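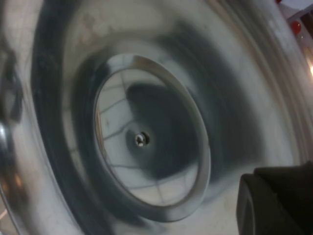 Guides > Reading and Writing > Book Reviews > History

How to Review a Big History Book

Print this page | E-mail this page

Reviewing a history book is one of the best ways I know to really read one. You argue with the author, you chase footnotes, you find yourself explaining tariffs to your family at dinner (sorry, family!). You don't need a history degree either. You need a pencil, a couple of weeks and a word limit.

I'll use the last book I reviewed for our town paper, The Salt Ledger by Sohail Rind, as we go. It follows a trading family through the collapse of the port of Akosum, and it's a terrific book to practice on, with a big claim and lots of loose threads to pull.

1. Read the ends first

Start with the introduction and the last chapter, in one sitting if you can. Historians usually tell you right there what they think everyone else got wrong. Write that claim down in your own words, in one sentence. Mine for Rind was: "The port failed from the inside, years before the blockade." I taped it to the inside cover and checked every chapter against it.

If you can't get the claim into one sentence, try two. If two won't do it, make a note, as that may turn out to be part of your review.

2. Spend ten minutes with the index

I love this step. Open to the Index and look at who gets the long entries. In Rind's book the merchant Urrego has a whole column and the dockworkers have one line, sending you to page 157. I went straight to page 157, and it was a wonderful page – wages, songs, a fight over a rope – and then the dockworkers vanished again. That gave me my main criticism before I had read chapter one.

3. Read with a pencil and three marks

Keep it simple. I use a check for a point that supports the main claim, a question mark for anything I want to look up, and a star for a sentence I might quote. Stars should be rare. If you have 60 of them, go back and be stricter.

Try to read at a steady pace. I got through nearly 60 pages an evening and finished on a Friday with the beginning still fresh in my head.

4. Follow a few footnotes

Pick a handful of places where the argument leans hard on one fact, then see what's behind it. Is it a letter? A court record? Another historian's book? In chapter 9 Rind says the harbor council knew about the silting and kept quiet, and the note leads to a single diary kept by a clerk named Skollico. Now, a diary can be great evidence! But it's one man's diary, and your readers would like to know that.

You don't have to visit an archive. Just tell people what kind of material the book is built on.

5. Draft it fast

Here is an order that works for a short review:

- Open with a moment from the book, told in two or three sentences.
- Give the author's claim.
- Say what the book covers, and where it stops.
- Praise something specific, with a quote.
- Raise your strongest objection, with a page reference in your notes so you can find it again.
- Tell the reader who would enjoy it.

Write the whole draft without looking anything up. Leave blanks for dates and spellings and fill them in afterward. The first draft always comes out too long, and cutting it is half the fun.

6. Check yourself before you send

Go back to every quote and compare it word for word. Check names twice. Then read your objection again and ask whether the author answers it somewhere. I had a snippy line about Rind ignoring the fishing fleet, and there it was in chapter 2, four full pages on the fishing fleet. Out came the line.

Last of all, read the piece aloud. Anywhere you run out of breath, put in a period. Then send it off and go pick your next book!

Print this page | E-mail this page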